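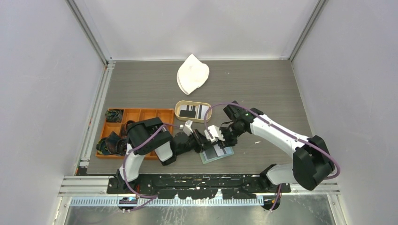

Campus > Studienalltag > Gruppenarbeit

Februar | von Drindelex

Wer hat sich eigentlich das Referat zu fünft ausgedacht? Ich sitze seit 3 Semestern in Stodville in Seminaren, und jedes Mal läuft es gleich ab: Alle nicken eifrig, jemand gründet eine Chatgruppe, und dann herrscht Stille. Also, nicht ganz - diesmal hatten wir am Ende 174 Nachrichten, und die meisten drehten sich um die Schriftart!

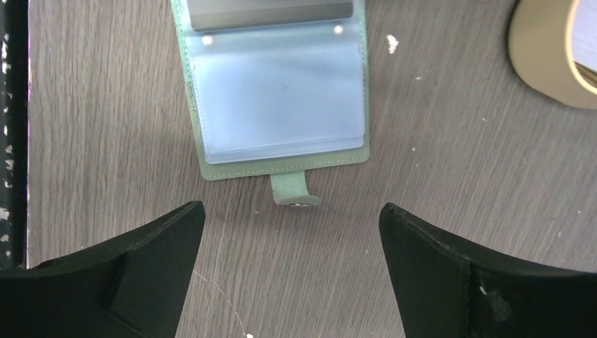 Kategorie: Uni & Nerven

Unser Thema war der Umzug der Bibliothek Pacheco in den Neubau, an sich richtig spannend. Zwei von uns haben gelesen, die anderen wollten "das Design machen". Um zwei Uhr nachts kam dann die Frage, ob wir auch eine Gliederung brauchen.

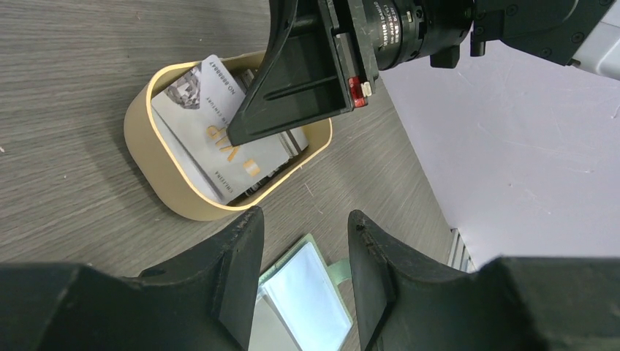 Die Note gab es natürlich für alle gemeinsam, und die war auch noch gut. Im Kurs nebenan darf man seinen Anteil einzeln abgeben, das hätte ich auch gern gehabt. So eine weiße Karte mit großem goldenem "VIP" drauf, wie die in der ovalen Schale, müsste es für Leute geben, die ihre Folien pünktlich hochladen (freier Kaffee im Rokside wäre auch okay). Nächstes Semester schreibe ich jedenfalls eine Hausarbeit. Allein, mit meiner eigenen Schriftart.

Zuletzt aktualisiert: Februar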